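El festival Melis de cerveza y sidra artesana vuelve en mayo con 4 días de catas en Eneddale

Eneddale, martes, 5 de marzo de 2019

El festival Melis celebrará su próxima edición en mayo, en los antiguos almacenes del muelle de Eneddale, con cuatro jornadas dedicadas a la cerveza y la sidra de pequeños productores. La organización ha abierto hoy el plazo de inscripción para expositores y pondrá a la venta las entradas a finales de este mes.

La principal novedad es la incorporación de la sidra al programa. Hasta ahora el festival se había limitado a la cerveza, pero varios elaboradores de la comarca habían pedido un espacio propio. Tendrán una nave separada, con barra, mesas de cata y una zona donde se explicará el prensado de la manzana con maquinaria de mano.

La cervecera Gromton, patrocinadora principal, presentará durante el festival una cerveza de centeno envejecida en barrica, elaborada en un único lote de 300 botellas. El nombre elegido es 1697, el año que figura en el dintel de la casa donde la empresa tiene su bodega. Se servirá por copas en la barra del patrocinador y las botellas que queden se venderán el último día, una por persona.

El obrador Liver se encargará de la comida. Preparará pan con bagazo de malta, empanadas y una tabla de quesos pensada para acompañar las sidras más secas. Habrá opciones sin carne en todos los turnos. Los puestos de comida abrirán al mediodía y cerrarán una hora antes que las barras.

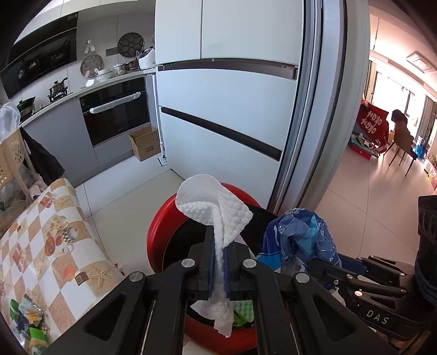 ¿Hace falta comprar entrada para visitar solo la nave de la sidra?
La entrada es única y da acceso a las dos naves durante el día elegido. Incluye el vaso de cata y dos consumiciones. Las siguientes se pagan con fichas, que se venden en la taquilla y en las barras.

El programa de talleres se repartirá entre la mañana y la primera hora de la tarde. Están previstas sesiones de iniciación a la cata, una charla sobre levaduras silvestres y un taller de elaboración casera para grupos reducidos. Los talleres se reservan aparte, en la misma página de venta de entradas, y las plazas que no se recojan diez minutos antes del comienzo pasarán a la lista de espera.

Este año el festival mantiene el vaso reutilizable. Quien conserve el de ediciones anteriores podrá traerlo y obtendrá una ficha adicional. También habrá fuentes de agua en las dos naves y un servicio de autobús desde la plaza del mercado hasta el muelle, con el último regreso media hora después del cierre. El aparcamiento del muelle quedará reservado a expositores y a personas con movilidad reducida.

Los productores interesados en participar deben enviar su solicitud antes del final de marzo, con una ficha de cada bebida que quieran servir. Se admiten elaboradores que no hayan participado antes - de hecho, una parte de la barra común está reservada para ellos. La lista completa de expositores se publicará en abril.

El acceso está permitido a menores acompañados hasta las ocho de la tarde. A partir de esa hora solo podrán entrar mayores de edad. Cada jornada tendrá además una visita guiada a la bodega de Gromton, con salida desde la taquilla e inscripción gratuita el mismo día.

Información para medios

Las acreditaciones de prensa se solicitan a través del formulario de la web del festival. La organización facilitará el programa definitivo y los horarios de cata a los medios acreditados.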